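Re: [tape-transfer] Starting on the open reels — where would you begin?

From: Hanne Turunen
To: tape-transfer list

Mei Zamora wrote on Saturday:

> Hello all. I've inherited my uncle's quarter-inch tapes, 64 of them, mostly
> dance bands and church singing that he recorded himself, plus a few that just
> say "kitchen" on the box. I have his old Betier deck, which lights up and
> turns. The plan was to do the lot over the summer and then give copies to the
> cousins. Two questions. Do I need to clean anything before I play them? And
> what speed should I use when the box doesn't say? One of the tapes squeaks,
> by the way, and I stopped it straight away.
>
> Mei

Mei, what a lovely thing to be left! I'm very jealous of the kitchen ones. Dance bands you can often find elsewhere, but somebody's kitchen is only ever on the one tape, so please write in again when you've heard what is on them.

You did exactly the right thing with the squeaker. Put it on its own shelf, write SQUEAKS on a bit of card (not on the box, the old ink is part of the record) and don't play it again for now. It could be sticky tape, or it could be a dry tape that has lost its lubricant, and the two want very different treatment. Baking is for the first kind only, and never for acetate. Hold the reel up to a lamp and look through it from the side. If light comes through the tape pack it's very likely acetate. Jayson Panganiban has far more experience with squealers than I do and I hope he'll chip in.

Now, cleaning. Yes, before the first tape and then after every tape, even if it looks fine. I use pure isopropyl alcohol on cotton buds for the heads and the metal guides. Keep it off the rubber pinch roller, which gets a barely damp cloth and a drop of washing-up liquid in the water. Go on with fresh buds until one comes away clean. On my first deck that took 16 buds and I was horrified and delighted in equal measure. Leave it all to dry properly before you thread anything.

Then demagnetise the heads, with the deck switched off and your tapes at the far end of the room. Switch the wand on at arm's length, bring it in slowly, move it gently past each head, and take it slowly away again before you switch off. If you switch off while it's up close you can leave things worse than they were.

A word on the bench, as I rebuilt mine in June and am still very pleased with it. I work on a plain white board these days, which makes it so much easier to spot a bit of shed oxide or a curl of leader tape. The deck has a table to itself, and the audio leads come in from one side and the mains from the other. If you must cross them, cross them at a right angle. I chased a hum for a whole evening once, and all it wanted was the recorder's supply moved along a bit. Luzius Prantl told this list years ago to lay everything out before threading a single reel and he was quite right.

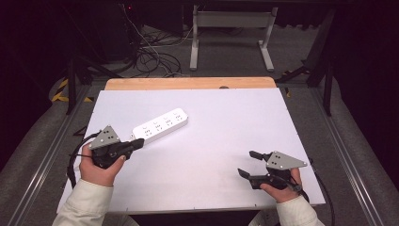 The four-way strip, on the white board.

Back to your second question. If the box doesn't give a speed, just listen! Speech is the easiest, your ear knows at once if a person is talking too fast. With singing it's harder, and with dance bands you can be fooled for minutes at a time. Also, home recordists changed speed halfway through a reel to squeeze in the last number, so stay in the room. I know it's tempting to go and make tea. Don't — or at least take the headphones off their hook and listen to the last part afterwards.

If one side seems to be playing backwards underneath the other, the tape was recorded in both directions and your deck is reading the full width. You can still rescue it, but a half-track or quarter-track head makes life much easier, so do find out which one the Betier has. Kamonchanok Prasertsri once posted a very good note about this with drawings, it should be in the list archive under "two sides at once".

For the files, record at 24 bit, leave plenty of room at the top, and don't touch the noise reduction on the master copy. Do your tidying on a second copy for the cousins. Write down the box notes word for word, spelling mistakes and all, and photograph the boxes front and back.

As for the lot over one summer, hmm. I manage around 20 in a good month and that's with no other hobbies to speak of. I'd begin with a tape you care about least, so your learning happens on that one, and then go straight to the kitchen.

Does anyone still have a spare set of 10.5 inch hub adaptors, by the way? Mine have a crack and I'd happily swap a box of empty 7 inch spools for a pair.

Hanne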